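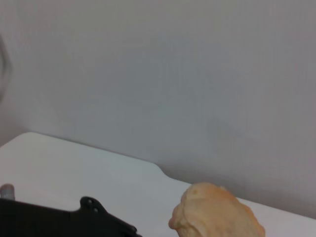 Minalen unit, end of lease walk-through
August, started just after 9 in the morning

Right, so I've done the full lap of the place with the agent's checklist in one hand and a cuppa in the other, and I've typed my comments up under each item while I can still read my own writing. Benedita Pinheiro is doing the final sign-off, so Benedita, anything marked FOLLOW UP is for you!

Front door and entry
Lock and deadbolt: OK. The deadbolt needs a bit of a shoulder on the door before it'll turn, same as when we moved in.
Screen door: OK, although the closer lets it go with a bang. Watch your heels.
Keys: 2 sets, both tried in the lock.

Smoke alarms
Hallway: tested, loud enough to set off the dog next door.
Bedroom end: tested, OK. The date on the casing has nearly rubbed away and I couldn't make it out even with the torch. FOLLOW UP, I'd just replace it.

Switchboard
Safety switch: pressed the test button and it tripped straight away. Reset fine (then I had to go and fix the oven clock, of course).
Labels: the circuit marked "laundry" also does the outside light. I've written that on a bit of masking tape inside the door. An electrician might like to do it properly.

Kitchen
Cooktop: all burners light. The back left one takes a few clicks.
Rangehood: fan OK, filters washed. The bulb has gone and it's an odd little fitting, so I've left it.
Cupboard under the sink: dry. I ran the tap full bore for ages with my head in there and didn't see a drip.
Balogh dishwasher: ran a short cycle, drained properly. The bottom rack has lost a wheel. It was like that on the ingoing report, page 2, so please don't let anyone put it on our bond.

Bathroom
Exhaust fan: works but it's noisy. I pulled the cover off and got a disgusting amount of fluff out, which helped a bit.
Hot water at basin: OK.
Shower screen: no chips. Silicone along the bottom is going black in the corner and I've scrubbed it as far as it'll scrub. FOLLOW UP.
Floor waste: clear.

Windows and blinds
Locks: all catch except the one over the laundry tub, where the little tongue misses the plate. You can shut it, you just can't lock it. FOLLOW UP, and I'd put this one first.
Blind cords: cleats are on the wall and screwed in firmly. Have a look if you've got kids coming through, some of the cords are long.

Back steps and yard
Handrail: wobbles at the bottom post. I nipped up the bolt and it's better, but the timber is soft around it.
Steps: OK, slippery with moss on the shady side. I've put the broom there.
Clothesline: OK, spins, squeals.
Side gate: the latch is a Caletti one and the spring's gone. Curnwood Hardware wanted $17 for a new latch, so I bought it and fitted it myself. Receipt's in the kitchen drawer.

Meters
Water: last three digits 172 when I read it.
Power: couldn't get to the meter, the box is padlocked and neither key set fits. FOLLOW UP.

I've left the windows open a crack on the yard side to air the place out, so they'll want closing before you lock up.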